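Getting pencil, scuffs and rust off a white work surface

I finally gave my white work surface the good going-over it has needed since August, and since a couple of you asked how I keep a white top looking halfway decent, I figured I'd write the whole routine down. It's not fancy! Most of it is dish soap and patience.

First thing is to clear everything off, and I do mean everything (jars, the pen cup, that stack of mail you swear you're going to open). I used to wipe around stuff and all I ever did was push the gray into little rings. Then I go over it dry with a soft brush before any water gets near it. Wet dust turns into paste and paste turns into streaks, and then you're chasing those for the rest of the morning.

For the everyday gray marks I mix 300 ml of warm water with 2 teaspoons of plain dish soap. Wring the cloth out until it's barely damp and go in one direction, top to bottom. Circles look busy but they leave a haze, at least on mine. If a streak hangs on, a white pencil eraser will often lift it – try that before you reach for a scrubby sponge, which can dull a shiny finish for good.
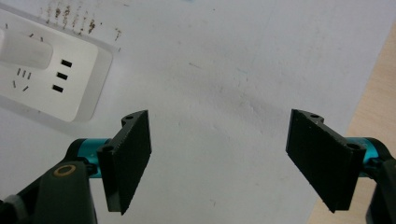

Power strips need their own little routine. Unplug the strip at the wall and pull out whatever is plugged into it, then wipe the case with a cloth that's damp and no more than that. No spraying, ever. For the dust in the slots I use a dry paintbrush and turn the strip upside down while I do it. Let it sit a good 2 hours before you plug it back in. I usually go have lunch and forget about it, so mine gets longer.

Rusty brown specks are a different animal. Soap won't touch them. I make a paste of baking soda and lemon juice, dab it on, leave it for ten minutes and wipe it off with clean water. Test a corner first, and skip the lemon completely if your top is real stone! If the specks are old you may have to go around twice, and some of them never quite leave. I have learned to live with a few.

Last step is a dry towel over the whole thing, even if it looks dry already. I keep an old flannel one just for this (it was a pillowcase once) and it never goes in with fabric softener, which leaves a film.

Next up I want to tackle the cord mess, so if you have a clip or a sleeve you like, leave it in the comments. The stick-on kind keeps falling off on me.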